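Toast for dinner, and other things I've stopped feeling bad about

7 May 2025

I had toast for dinner last night. Two slices, a lot of butter, a tomato cut up on top and way too much salt. I ate it standing at the window watching the neighbor try to back a trailer into his driveway (five attempts, he got it) and I thought, this is a perfectly good evening.

It took me years to get here. I grew up in a house where dinner was a Meal. There was a main thing and a side thing and a salad that my brother and I pushed around, and if you turned up late you heard about it. When I moved to Brirville for my first job I tried to keep that going all by myself, in an apartment with one burner that worked. I would come home at seven, start a stew, and eat it at a quarter to ten with my coat on since the heat was already off. I was so tired! I kept at it for over a year.

What got me out of it was my friend Afshin Mazandarani, who had me over one night in March and served cheese on toast. No apology, no "sorry it's only." He put it under the heat until the edges went dark, shook some hot sauce on it, handed me a plate, and we talked until midnight. I remember walking home thinking I'd been had. All that chopping!

So anyway, I've become a toast person, and like all toast people I now have opinions.

First, the bread. I buy mine from Usmani, the little bakery behind the post office, and I get the plain seeded loaf. They do a sourdough that everybody raves about and I know it's better bread, but the holes are enormous and the butter goes straight through onto your sleeve. For toast I want a tight, boring crumb. I slice the whole loaf the day I buy it and freeze it in a bag, with the slices turned so they don't stick together. If you forget to do that you'll be in there with a butter knife, and I have a small scar on my thumb from exactly that.

Second, the butter. Out of the fridge, all day, in a dish with a lid. My mother thinks this will kill me. I've been doing it for 14 years and I'm fine, Mom.

Third, and this is where I lose people, I gave up my pop-up toaster. It was a wedding present from my aunt in Nondilbridge and it was very handsome, but it only did bread. It couldn't do cheese. It couldn't do half a bagel without burning one side and ignoring the other. Now I use a toaster oven for pretty much everything: last night's pizza, a single baked potato, nuts for a salad, those frozen hash brown things I would rather not discuss. My big oven takes 20 minutes to get going and heats up the entire apartment, so in summer I don't touch it at all.

They do need cleaning, though, and I was bad about that for a long time. Cheese drips, crumbs fall, and one day you're making cinnamon toast and it tastes like old pepperoni. My routine now is pretty simple. Unplug it, let it cool all the way, door down, rack out and into the sink. The crumb tray gets tipped over the trash. Then I go over the inside with a damp sponge and a bit of baking soda, staying well away from the heating elements, and the glass gets the same. I leave the door open while I do the rest of the dishes so it can dry.

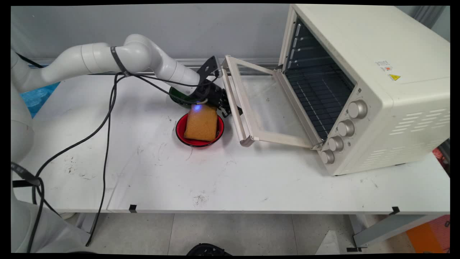 Toaster oven with the door down, sponge in the red bowl.

I do it every other weekend, or that's the plan. If I've made anything with cheddar I try to get to it the next day, when the drips still come off with a fingernail.

Okay, toppings, which is what you came for. Current favorites: ricotta with honey and black pepper. Mashed sardines with lemon (my husband leaves the room). Peanut butter with sliced cucumber, which I know sounds like a dare, but please try it once. And my grandmother's one, which is butter, sugar and a very thin scrape of orange peel, put back under the heat until the sugar bubbles. She made it when we were sick and I still kind of want it whenever I sneeze.

One failure to report as well. I tried making an egg in a hole in the toaster oven and the white slid right off the bread and onto everything. If you've got a way to do it that works, leave me a comment, because I'm not ready to give up on the idea.

We're off to Eltorwood next week to see my in-laws, who do eat proper dinners, with napkins. I'm looking forward to it, really. But I've already asked whether there's a toaster, and there's a loaf of the seeded stuff coming with us in the car.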